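June 27, 2021
Notebook, dye bench – indigo vat, second attempt

The May vat went flat and I never wrote down why, so this time everything goes in here as it happens.

Recipe is the fructose one again. Ground indigo, fructose, calcium hydroxide, in that order, one part to 3 to 2 by weight. Powder from the Duman order, the same bag as in May. Recep thinks the bag is fine and that I killed the first vat by feeding it cold. He may be right. I had it in the back room with the window open and no lid for most of an afternoon.

Pre-soaked the indigo in hot water and shook it in a jar with pebbles until there were no dry lumps on the side. The paste wanted more shaking than I remembered. Filled the tall pot to 6 cm under the rim, lime in last, stirred slowly along the wall and stopped when the whole body was turning. Lid on. Blue-black at first, then brownish at the edges. Coppery film before lunch, smell normal.

Cloth for today: Cladach linen, the unbleached, 300 g cut into strips. Scoured in soda ash last night, rinsed until the water ran clear. There was a lot of yellow in the first rinse. The Closulitz cotton is not scoured yet and should not go anywhere near the pot until it is.

Strip labels: write the number on spun tape and stitch the tape on. Ink straight on the linen disappeared under the blue in May and I ended up guessing which strip had which dip count.

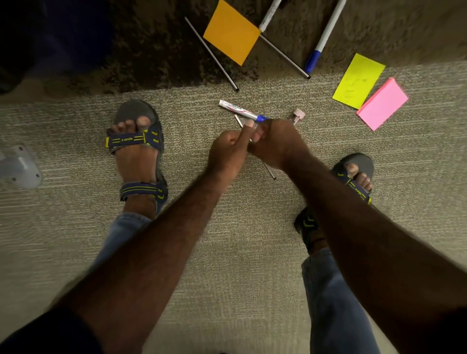
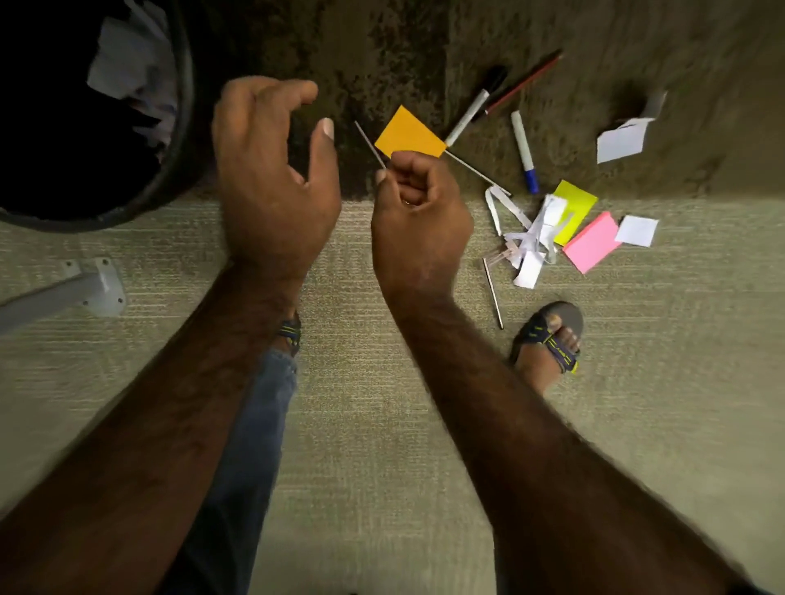

Hands over the carpet: with the marker (first), with the thin stick (second).

Dips. Strip A in for a slow count, out, aired until no green was left, rinsed. Strip B the same but two dips. Strip C went back in before it had finished turning, my mistake, and it has a cloudy patch near one end. Keep it anyway, it is useful to see. Strip D got the long dip and came out streaky where it was folded over the line. Pegs need to go on the corners only.

After C the liquor looked greener than it should and the film was thin. Did not add anything. Put the lid back, wrapped the pot in the old blanket and left it to settle – it was yellow-brown again when I checked after supper.

pH strips are the Brelter ones and hard to read at the top end. The color sits between two squares on the chart and I can't call it. If anyone has the meter, please bring it back to this bench.

Recep Erdem wants to try a soy milk size on the cotton before dipping. Fine by me but on separate strips, and written up on its own page.

To do
Scour the Closulitz cotton
More spun tape
Vinegar rinse for A and B, leave C and D without, compare when dry
Check the film before the first dip tomorrow. If it is thin, warm the pot before adding any fructose
Find the lid that fits the small pot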